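Storing canned food in a shared pantry: on the side or upright?
Posted in Kitchen and Household – Gretemard Residents' Help Pages

Sigrún Norðdahl
I am responsible for the pantry on the second floor of the Ketilsson building, which is used by several households. The shelves are shallow but wide, and many of our cans are imported, with the product name printed only on the side of the label. When they stand upright, residents must turn each one to find out what it contains. I would like to know whether cans may be stored lying on their sides for long periods, and whether this affects the contents or the seams. I would also welcome advice on keeping them from rolling. Our shelves have no front lip.

Nanna Hafþórsson
Sealed cans may be stored in either position. The contents of an undamaged can are not affected by lying on the side, although thick soups and sauces may settle along one wall and should be stirred after opening. Please observe the usual conditions: a dry shelf, a steady temperature of roughly 20 degrees Celsius or lower, and no direct sunlight.

Horizontal storage does have one advantage for a shared pantry. A printed food picture can be turned toward the front, and residents who do not read the language of the label can still choose correctly.

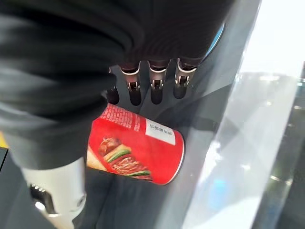

With regard to rolling, a strip of wood fixed along the front edge of the shelf is sufficient. Cans should be laid no more than 2 layers high unless the shelf has solid sides. Heavier cans belong in the lower layer. Any can with a dent on the rim or along a seam, or with a swollen end, must be removed from the shelf and discarded unopened – the position in which it was stored makes no difference in such cases.

If labels are in more than one language, I recommend writing the contents and the date of purchase on a small piece of masking tape and placing it on the end that faces the room.

Marek Šimek
We use the Tretero can rack and are satisfied with it. It does not fit very small cans.

Elínborg Hafstein
I agree with the reply from Nanna Hafþórsson in general, but would add that new cans should be placed at the back and older ones brought forward. In our building this was neglected until July, when a good deal of food had to be sorted again. Residents should also be asked not to remove the paper labels for recycling before the can has been opened.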